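Kushnir Home Goods Support
Ticket 743: Wooden block, gray marks and uneven edge
Status: Open, awaiting customer

The customer reports that a square wooden block, used at the table as a stand for hot dishes, has gray smudges on its face and that one edge slopes. A replacement is requested.
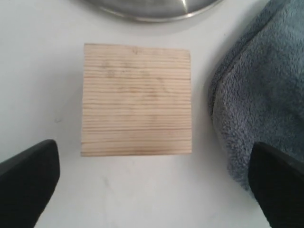 Nadiia Boiko replied that the same marks appeared on her block after a damp cloth was left on it overnight, and that light sanding along the grain removed most of them.

Support response, Mar 17, 2018:
The smudges and darker patches on the upper half of the face have been noted. Blocks are cut by hand, and a slight slope or bowed side is within tolerance. Surface marks are not covered under warranty until the following steps have been tried.

1. Wipe the face with a dry cloth.
2. Sand lightly with 200 grit paper, following the grain lines.
3. Apply food-safe oil and leave for 30 minutes before wiping off.

Please do not soak the block. If the marks remain, reply to this ticket with the order number and it will be passed to Girish Sachdeva in Returns.

Related tickets
Oil finish feels sticky
Zasent board split along the grain
Ticket 809: Block rocks on a flat table

2 comments | 0 shares
Contact Support | © Kushnir Home Goods | Back to top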